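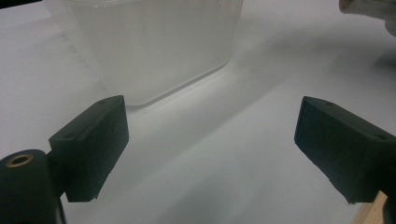 Photo: Sunisus

Give me a cold afternoon, a heavy pitch and a scrum-half with mud up to his eyebrows, and I am a happy supporter. I have loved rugby union since I was small enough to be lifted over the turnstile, and I still get a flutter in the stomach when the teams run out. So please take what follows as the grumble of somebody who adores the game. I think second-team rugby is the best thing a club can offer, and I think we are letting it slip away.

My own club is Ullach. We play in a league of 14, we have a ground with one proper stand, and the first team's home matches last season drew an average crowd of 858, which for a place our size is marvellous. The noise when we are camped on the other side's line is something I would put up against any stadium in the country. But if you had wandered down on the afternoons when the first team were away, you would have found the seconds playing (when they played at all) and a good many of us leaning on the rail having every bit as much fun.

I say "when they played at all" because four of their home fixtures never happened. The visitors rang on the morning of the match, or the evening before, to say they couldn't raise a front row. No front row, no proper scrums, and very often no match. The pies had been ordered, the lines had been marked, the referee had in one case already parked his car. Four matches in a season may not sound like much, but ask a nineteen-year-old hooker who has trained twice a week in the rain what it feels like to be told to go home.

The usual answer is that young people don't want to play any more. I don't believe it! Come down to the ground on a training night in October and count the bikes against the fence. The juniors are bursting at the seams. What we lose is the bit in the middle, the players between eighteen and their mid-twenties who aren't quite good enough for the first team, or are good enough but work shifts, and who drift off after the third cancelled match in a row. You can hardly blame them. I'd have gone and found a five-a-side league myself.

And look at what goes with them. Second-team rugby is where a clever young fly-half learns what to do when a forty-one-year-old flanker with strapping on both knees stands on his foot and tells him about his mortgage. It is where a prop comes back from a shoulder operation without being thrown straight in against the strongest pack in the league. It's where new referees find their whistle. Our current full-back spent two full winters in the seconds, dropping high balls in front of a dog and a few retired schoolteachers, and by the end of it he'd stopped dropping them. I was there for most of those games and I would not swap them for a seat at an international (well, perhaps one international, if it was against the right opposition).

So what would I do? First, I'd stop pretending that a second-team league has to look like a first-team league. Ours sends players on round trips that eat the entire day. The longest last season was to Ye, which is a lovely club with a very fine bar, but it's a dreadful distance for a lad who starts work at six the next morning. Draw the map again and keep it local. If that means playing the same neighbours three times in a season, wonderful - that's how proper grudges are made, and proper grudges fill touchlines.

Second, let clubs share. If we have three loose-head props and the club along the road has none, lend them one for the afternoon. At present the forms have to be in days ahead, and by then the poor fellow has agreed to paint his sister's kitchen. A phone call between two team managers and a note to the referee ought to be enough, with the safety checks on who can play in the front row kept exactly as strict as they are now. I would never want anyone packing down who hasn't been trained for it.

Third, play shorter matches when numbers are thin. Twelve a side, three periods, rolling substitutes. I've seen it done at Brandivico's end-of-season festival and it was glorious, with tries all over the place and everybody blowing like carthorses by the finish. Purists winced. The players asked when the next one was.

None of this costs a great deal. The bill for running our seconds last year, with the coach hire taken out, was 470 pounds for balls, strapping and referees' expenses. The first team can get through that in a month on laundry and energy drinks. I don't begrudge them a penny of it, I cheer them on until I'm hoarse, but a club that can find money for a new scoreboard can find money for this.

I'd love to see it put to the clubs before August, while fixtures are still being drawn up and people are in a cheerful mood about the season. In the meantime, if your local side has a second team, go and watch them. Entry is usually free, you can stand close enough to hear the lineout calls, and they'll be delighted to see you. Ours kick off at half past two, and the tea urn goes on well before that.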